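June, a little after 6 in the morning

Awake early again. Came down to deal with the jam question, which has been hanging over the household for a while and which I seem to have been elected to settle by virtue of owning the jars.

The facts, for the benefit of whoever reads this when I'm dead: Gwawr Phillips is making gooseberry jam for the Drondedier fete. She has the berries, the sugar and the big pan. She does not have jars, having given all of hers away last year to people who swore on their mothers they'd bring them back. I was one of those people. I now have a cupboard full of glass and a bad conscience, and she wants 12 jars with lids by this evening. The word "lids" was said twice.

So, the cupboard. I can report that jars and lids lead separate lives. I had lids for jars I've never owned. I had a lid that fit nothing at all, including the things that weren't jars. I had a lovely squat one from Eline that used to hold pickled something and will hold the smell of pickled something until the sun goes out. That one is not going to Gwawr. It may go to Meirion, who can't smell anything.

I took one jar over to the white top with the gold lid and the dark spoon and thought I'd settle that one before breakfast.
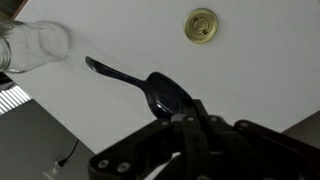
Jar, spoon, lid. The jar having a lie-down.

The spoon is a sore subject. It came from Gollen, from that shop with the bell, and I bought it because it was so dark and shiny that I decided it would make me a person who has nice spoons. It has made me a person who has one nice spoon and a drawer full of other ones. I use it for jam because of the wide bowl. I also use it for levering lids, which Meirion Ifans says is a crime, and he's a man who opens paint with a butter knife.

Labels took up most of the morning. I soaked them. I scraped them. I used oil, then baking soda, then language. The Dafis honey labels are put on with something they should be selling to shipyards. I lost a thumbnail and gained a sort of gray paste that got on the faucet, the dish towel and, by some route I haven't worked out, my ear.

Had coffee. Read the back of the sugar bag. Went back in.

Meirion came by around lunch to borrow the ladder and stayed to give advice. His position is that you don't need proper lids, you need wax paper and a rubber band, like his grandmother. I asked how many of his grandmother's jams he'd personally survived. He thought about that longer than I liked. Then he ate my sandwich (I'd only put it down for a second!) and went off without the ladder.
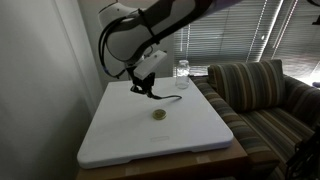
Jar on its feet, lid still off. Blinds doing their best.

I do like an empty jar. It's the most hopeful thing in the kitchen. A full one is already on its way to being a sticky one at the back of the fridge with a knife mark in it. I said this to Gwawr on the phone and she said that was very nice and how many did I have.

I had nine. I told her eleven. Then I went next door and was charming until I'd made up the difference, and came home with three more, one of which still had olives in it, so there went supper.

The gold lid fits, by the way. Quarter turn, nice firm stop. I did it four times for the pleasure of it and then couldn't get it off again, and had to go and find the spoon.

Gwawr is coming for them after she's shut the hens in. They're in a box by the back door with newspaper between them, and I've written my name on the side of the box in large letters, so that next June somebody can feel bad about me.

Ladder's still in the hall. Must ring Meirion.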